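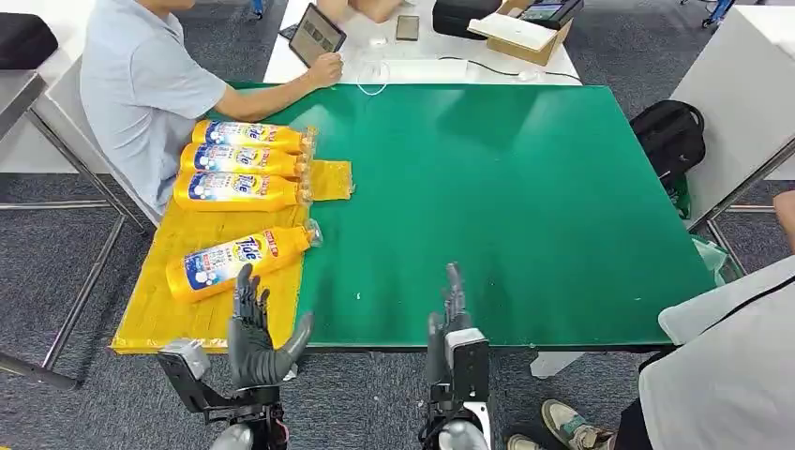
Bottles of Tide laid on their sides on a yellow mat.

Florencia Palma opened her laundromat in Plustholm 26 years ago with secondhand washers and a loan from her brother. She still works the early shift herself, unlocking at five in the morning, and she still does the wash-and-fold orders by hand. We spoke in the back, between loads, over the noise of the dryers.

The question she gets most often is how much detergent to use.

"Less than you think," Palma said. "People fill the cap because the cap is there. Then they come to me and say the towels feel stiff and the machine smells. The soap never got rinsed out. It stays in the towel and it stays in the machine."

She tells customers to start with half of what they have been using and see whether they can tell the difference. Most of them can't, she said. For people with very dirty work clothes – there is a road crew that comes in on Saturdays in the summer – she gives other advice. They should soak first, in a tub or a bucket, and wash in smaller loads.

"They want to put more soap in. But if the drum is packed full, the clothes don't move. They have to move."

Palma learned the business at a hotel laundry called Sirnora, where she started at 19, folding sheets. The laundry handled linens for three hotels and a hospital wing. She moved from folding to the wash floor after two years, and she credits her supervisor there, Jahangir Liyanage, with teaching her to sort.

"He sorted by how heavy a thing was before he looked at the color," she said. "Jeans with jeans, towels with towels. A shirt that goes around with jeans for half an hour is an old shirt when it comes out. I had never thought about that. At home we did whites and colors and that was all."

Liyanage is retired now and lives a few blocks away. Reached by phone, he remembered Palma as fast and a little impatient. "She argued with me about the bleach," he said. "She wanted to use less. She was right about the pillowcases, they were yellowing. On the table linen I was right."

The business has changed since she opened. When she started, nearly everyone did their own wash and stayed to watch it. Now close to half her income is from drop-off orders. In May, her busiest month, she took in 109 bags, many of them winter blankets and comforters that people wanted cleaned before putting them away.

Her utility bills have gone up as well. Water is the largest, followed by gas for the dryers. She raised the price of a wash by a quarter last year and lost a few regulars over it. Two of them came back.

"I don't blame them," she said. "If you have four kids, a quarter is a quarter every single load."

One of those who stayed is Tahsin Siddiqui, a line cook who was moving his clothes to a dryer when I asked him about the increase. He said he hadn't liked it but the next nearest place is two bus rides away. He also said the machines here are usually working.

That part is deliberate. Palma replaced eight of her washers with front loaders from Hollmann, bought used from a college that was closing a dormitory. She does the simple repairs herself: belts, door seals, the coin slides. For anything electrical she calls Vasanthi Pramanik, who services machines across the county and charges her $400 for a full day.

Pramanik told me most of the calls she goes out on could have been put off for years. "Lint," she said. "Coins in the pump. Hair ties, so many hair ties. And people shut the door on a wet machine and leave it like that. Leave the door open."

Palma has a sign about the doors, in three languages. She has another about dyeing clothes in the machines, which is not allowed, and one about feeding the cat, which doesn't belong to her.

I asked about cold water, which she uses for most of the wash-and-fold. She uses hot for sheets, kitchen towels and anything from a house where someone has been sick. Grease is the other exception. "Cold water and bacon fat, you will be there all day," she said.

She has no date in mind for retiring. Her niece has worked the counter for two summers and is good with the customers, but she is studying accounting and Palma doesn't want to push her. The lease on the building runs another three years.

A buzzer went off while we were talking about the lease, and Palma got up to check a load of comforters. She felt one along the seam, said the middle was still damp, and put it back in for another ten minutes.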